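News > Industry > Safety & Standards

Starkerdale, September 10, 2020

Hauwa Osagie doesn't like the word "compliance". Says it makes people's eyes glaze. She's spent most of the morning on the phone about cables and would rather talk about cables.

"Cables are where it goes wrong," she says. "Everyone wants to talk about the fence, the light curtain, the big red button. Fine. Then somebody routes a lead down the outside of the arm and leaves too much slack at the wrist."

Osagie writes the site rules for robot work cells at Skokow. The current version runs to 127 pages. She reckons most staff have read 4 of them, and she's trying to make those the right ones.

So what's on them? Dress the cables for the full reach of the arm, not the pose it happens to be parked in. Tie to the link, never across a joint. Clamp anything the arm could push, bins included. Write down who fitted what. Run every new path at reduced speed first, with a hand on the enabling device.

"A loop isn't a fault," she says. "You need a loop, the joint has to turn. The question is what can that loop catch on. Bin edge, clamp handle, whatever's in the bin. You go through them one at a time, out loud if you have to."

She is firm on clamps too. A bar clamp is okay for a trial, she says, provided it's drawn in the layout and the arm's program knows its there. If the trial goes past a month it gets bolted. 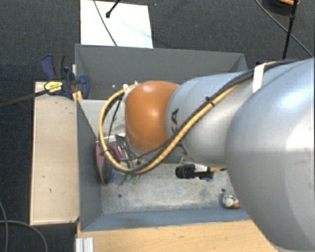

Jamshid Rahimi thinks the clamp rule is too soft, and said so by phone later in the day. A month turns into a year, in his experience, and he would sooner see bolts from day one, even if it costs an afternoon. He has no quarrel with the cable pages.

Osagie has heard it before. "Jamshid would bolt down the kettle. If I make it bolts from day one, people stop telling me about trials. I'd rather know."

The log backs her up, she says. Since last November, 2,278 entries, nearly all of them dull. Tie replaced. Strap moved. Bin re-seated after a knock. She reads them all, usually with lunch.

What about the national standard? She keeps a copy on the shelf and the rules refer to it, but she wont paste it in. "People need the colour of the tag and who to ring."

Next up is a revised page on loose items in bins, small stuff mostly, and what to do when a piece ends up under the wrist. Draft answer: stop, lock out, reach in. In that order. Comments go to Osagie until the end of the month.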